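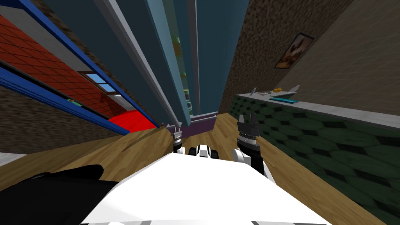
Living with the Plattner home energy monitor: nine months on
Jun 10, 2020

I put off buying one of these for years. Our electric bill had been creeping up every winter, and every winter I would grumble, turn down the thermostat, put on a second sweater and forget the whole thing by spring. Then last September we had a bill for $369 (for a house with two people in it!) and I finally ordered the Plattner monitor from Cirberg, the shop over in Flundmont that sells solar parts and heat pump odds and ends.

The kit is small. You get the main unit, two clamps that go around the big cables in your breaker panel, and 12 smaller clamps for the separate circuits. I had an electrician put it in, and I would tell anyone else to do the same, as the inside of that panel is no place to learn. It took him a little over an hour and he charged me $109, which seemed fair for a man who also fixed my doorbell on the way out.
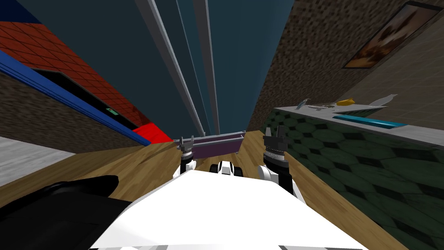
Getting it onto the wifi was the one part that tested my patience. Our router is at the far end of the house and the signal in the garage is poor, so I ended up moving the router to a hall shelf. After that it connected on the second try and it has dropped off only once since, during a storm.

Now for the good part. The app shows what the house is drawing at this very moment, and I will admit I spent the first evening walking around switching things on and off like a kid. The kettle is a monster! But the kettle only runs a few minutes. What was really costing us was the old water heater, and after that a dehumidifier in the basement that had been running day and night. I put the dehumidifier on a timer, had the heater set lower, and the next couple of bills came in some 60 dollars under what we had paid the winter before. We had a mild January, so I can't give the monitor all the credit.

I do have complaints. The app wants to guess which appliance is which, and it guesses badly. It was convinced for weeks that our clothes dryer was an electric car. You can rename things by hand, but the menu is buried three screens down. I also wish you could see more than a year of history without paying for the extra plan.

Before this I had tried a Manis plug-in meter, the kind you move from outlet to outlet. It is cheap and it works fine for a fridge or a television, but it can't tell you a thing about a water heater or a furnace, and those are where the money goes. If you rent, get the Manis. If you own your place and plan to stay, or you are thinking about solar panels and want to know what size to ask for, the Plattner is well worth having.

Four stars out of five from me. I'd give it the last one if they fixed the dryer.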